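Subject: Re: [wash-cells] Two-arm tub cell and the dish room rota
Date: 2018-01-30
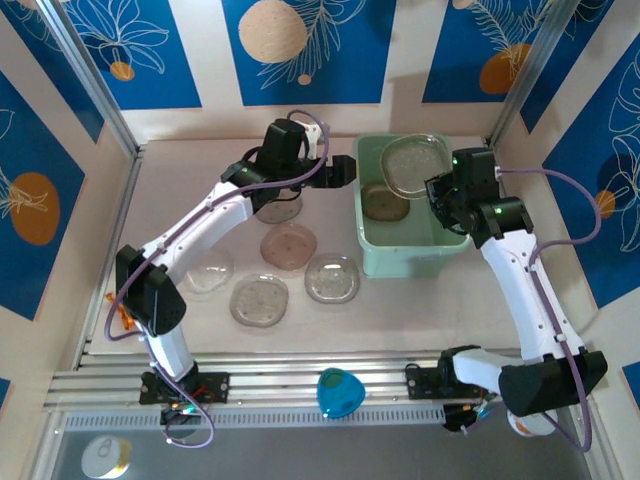

Replying to the Willach question below, as we have now run the same layout at Sterkley long enough to have shift data. Lids only. The pots and trays still go through the tunnel washer as before.

> Before we commit a second bench to this, what happened to
> the people who used to stand at the tub? Our dish room has
> been told "no change" and does not believe it. Also, what
> do you count as a reject?
> - Willach site

Staffing first. The manual station took 3 people per shift. It now takes one attendant, who covers loading, water changes and final inspection. The other two posts moved to packing at the same grade. "No change" would not have been accurate for us and I would not use that wording.

The attendant job is different work. Hands are out of the water, but the pace is set by the cell, and breaks must fall between batches. Two of our operators asked to go back to packing for that reason. We now rotate every two hours, which cleared most of the complaints.

Over the trial period we logged 477 lids, of which 429 passed inspection first time. Nearly all the rest were clear lids missed during pickup under water. Tinted ones give less trouble. A reject is any lid the attendant has to rewash or reposition by hand. Trudgate counts only the rewashes, so their figures do not compare with ours.

Open items:

1. Murky water hurts detection well before it fails the hygiene check. We change it every 70 minutes. Caldeira runs longer and I would like to see their numbers.

2. Stopping the cell needs to be in the attendant's written duties. Ours hesitated to press stop because the old job description gave that to maintenance.

3. Cable routing on the arms should be checked at each handover. It is on our sheet as of this month.

The revised duty sheet goes to the shift leads in February. I can post a copy to the list once it is signed off.

Sterkley process engineering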